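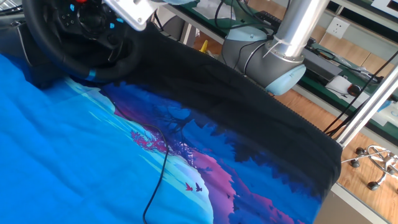

Bench surface, Room 237: cable lying across printed fabric.

Bench and Work Surface Inspection: Textiles and Leads
Site: Hernerar, Stirnimmont
Date of inspection: 6/12/18
Reading time: 2 minutes

Scope
The inspection covers garments, cloth and loose leads on shared benches. Fixed wiring is covered by the separate April inspection.

Checklist

Cloth laid clear of leads: NOT MET
Comment: A thin black cable was lying over the fabric in a loose curve. Leads are to be moved before cloth is spread, folded or lifted.

Cloth kept off other equipment: NOT MET
Comment: Blue fabric was partly covering a black base beside the steering wheel. It is to be drawn back.

Walkway of 60 cm kept clear in front of bench: MET

13 amp sockets accessible and free of cloth: MET
Comment: Switches can be reached without leaning over the bench.

Leads coiled and put away when not in use: NOT MET
Comment: See below. Part of the lead was gathered in a small tangle, with the remainder trailing.
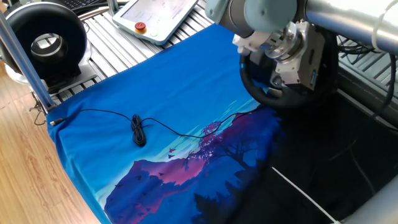
Xiaoqing Qiu asked that the wording on leads be made stricter, as staff at present read "put away" to include leaving a coil at the back of the bench. The hooks under the shelf had been fitted for this purpose, and a lead caught in a sleeve could easily be pulled to the floor with the garment.

The request is accepted. The item will read: "Leads coiled and hung on hooks when not in use."

Garments folded or hung at end of session: NOT ASSESSED
Comment: Work was still under way. To be checked at the next visit.

Action required
Items marked NOT MET are to be put right within 5 working days and the bench sheet signed. Damaged leads are to be labelled and handed in at the Bidero store.

Related items
Room 237: Previous Bench Inspection
Storage of Cloth and Garments, Prajapati Building
Reporting a Damaged Lead
Walkways and Exits: Checklist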